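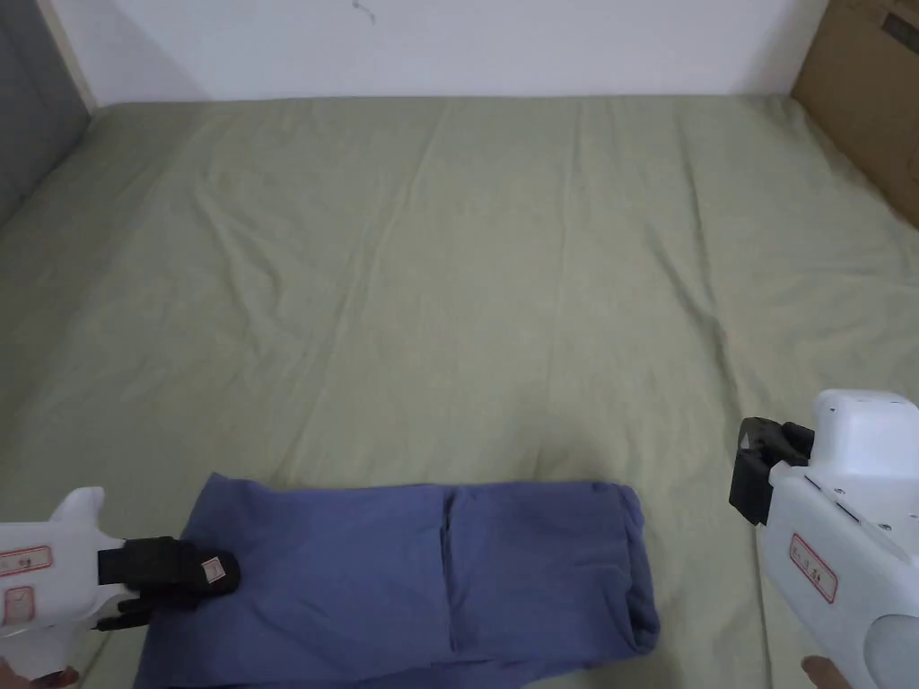

Trousers should be folded on the bed and never on your lap, came a voice from the back before our group had even got its coats off, and that set the tone for the whole afternoon. Everyone had an opinion. I went to the Tretano open day on 30/11/2022 expecting to look at furniture for half an hour, and I came home three hours later with sore feet, a bag of leaflets and a lot of new thoughts about laundry.

Getting there

Tretano is out past the Hubmann warehouse, 10 minutes on foot from the last stop of the 62 bus. The signs are small, so look for the green gate. Coffee was free and very welcome, and the plum cake was better than it had any right to be (I had two pieces, and would have had a third if the tray hadn't moved on).

The bedroom corner

I had thought the Flustunia wardrobes would be my favorite, but I kept drifting back to the bed. It has a tall gray upholstered headboard in vertical padded panels, set between pale wooden posts, and I've been wanting something like it ever since our old one started to wobble in July. What I liked even more was that the corner looked like a bedroom on a laundry day – blue cloth in folds across the sheet, a big cardboard box up against the wall with 医用防护口罩 printed on it (medical protective masks, for those who don't read Chinese), and a bundle of yellow, cream and gray plaid over to the side. My own bed looks just the same most Sundays!

The talk was all about using the mattress as a folding table. Smooth the cloth out with your palms, line up the long seam, and only then start turning the ends in. I've been doing it backward for years.
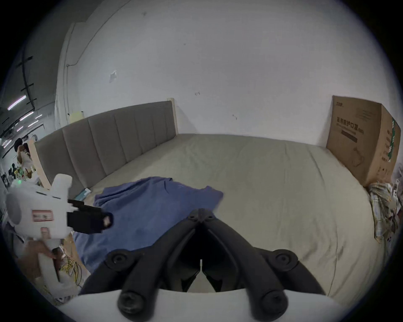
The shop and the wardrobes

After that we were let loose among the wardrobes. The Brelano one has deep shelves and a soft-closing door, and I opened and shut it more often than was polite. They had 60 folding boards to sell at the desk and I got one of the last. There was also a raffle, with ticket numbers going up to 500, and mine is still on the fridge waiting for the draw.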